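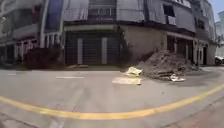 로스코 베나비데스는 정치인 전기는 취임 선서 장면까지만 재미있고 그 뒤로는 연설문 모음이나 다름없다고 했다. 나도 대체로 동의하는 편이었는데, 이번에 읽은 책 때문에 생각이 바뀌었다. 월터 로자노가 쓴 《리가 카즐라우스키에네: 시장의 딸》(마르케티 출판사) 이야기다. 정말 오랜만에 밤을 새워 읽었다!

카즐라우스키에네는 항구 도시 보토라에서 생선 도매상의 딸로 태어나 시의원, 시장, 그리고 연립 내각의 교통부 장관까지 지낸 인물이다. 외국에서는 이름을 아는 사람이 드물고, 나도 책을 펴기 전에는 '유람선 항로를 없앤 장관' 정도로만 알고 있었다. 그런데 첫 장부터 회계 장부가 나온다. 열한 살짜리가 아버지 가게의 외상 장부를 정리하면서 누가 돈을 갚고 누가 안 갚는지 외우는 대목인데, 나중에 이 아이가 의회에서 예산안을 한 줄 한 줄 따질 때 자꾸 그 장부가 떠오른다. 저자가 굳이 연결해 주지 않아서 더 좋았다.

분량은 395쪽. 두껍다면 두껍지만 52개의 짧은 장으로 나뉘어 있어서 출퇴근길에 한두 장씩 읽기 딱 좋다. (나는 한두 장에서 멈추지 못해 내릴 역을 두 번 지나쳤다.)

제일 빠져들어 읽은 부분은 결혼 이야기다. 남편 피츠제럴드 킨케이드는 유학 시절 기숙사 식당에서 만난 건축과 학생이었고, 양가 모두 결혼을 반대했다. 보통 전기라면 반 쪽으로 넘어갈 이 시기를 로자노는 두 사람이 주고받은 편지로 채운다. 편지 속 카즐라우스키에네는 성질이 급하고 맞춤법을 자주 틀리고, 상대가 답장을 늦게 보내면 다음 편지에 날짜만 적어 보낸다. 장관 시절의 그 딱딱한 인터뷰를 기억하는 사람이라면 꽤 놀랄 것이다. 두 아이를 키우며 시의원 선거에 나갔다가 905표 차로 떨어진 이야기도 이 편지들 덕분에 훨씬 생생하다.

재산 문제도 피해 가지 않는다. 퇴임 후에 늘 따라다니던 '숨겨 둔 별장' 소문을 한 장에 걸쳐 등기 기록과 신고 내역으로 따라가는데, 변호하려는 느낌도 없고 몰아붙이는 느낌도 없다. 읽고 나면 판단은 각자 하게 된다. 나는 별장보다 동생 명의의 창고 쪽이 더 궁금해졌는데 이건 책에서도 답이 안 나온다.

아쉬운 점도 적어 둔다. 장관 시절을 다룬 후반부에는 위원회 이름이 너무 많이 나온다. 약어까지 섞여서 세 번쯤 앞으로 돌아가 확인했다. 인물 관계도가 한 장만 있었어도 좋았을 텐데. 그리고 정적이었던 모티머 루이스오르테가가 좀 납작하게 그려진다. 5월 불신임 투표 장면에서 그가 왜 마지막에 기권했는지, 저자는 두 가지 설을 소개하고 그냥 지나간다. 미주가 꼼꼼한 책이라 더 눈에 띄는 빈자리다.

번역은 매끄럽다. 보토라 사투리를 억지로 우리 사투리로 옮기지 않고 말투의 빠르기로 살린 점이 특히 마음에 들었다. 표지 종이는 손자국이 잘 남으니 들고 다닐 분은 커버를 씌우시길. 전자책도 나와 있지만 편지 부분은 필체 도판이 함께 실려 있어 종이책으로 보는 맛이 있다.

정치사에 관심이 없어도 괜찮다. 가족 이야기로만 읽어도 충분히 재미있고, 특히 76세의 카즐라우스키에네가 다시 생선 시장에 나가 값을 흥정하는 마지막 장은 두 번 읽었다. 로스코에게는 이미 빌려줬고, 지금 선거에서 떨어지는 데까지 읽었다고 한다.

별점 다섯 개 중 네 개 반. 깎은 반 개는 관계도 몫이다.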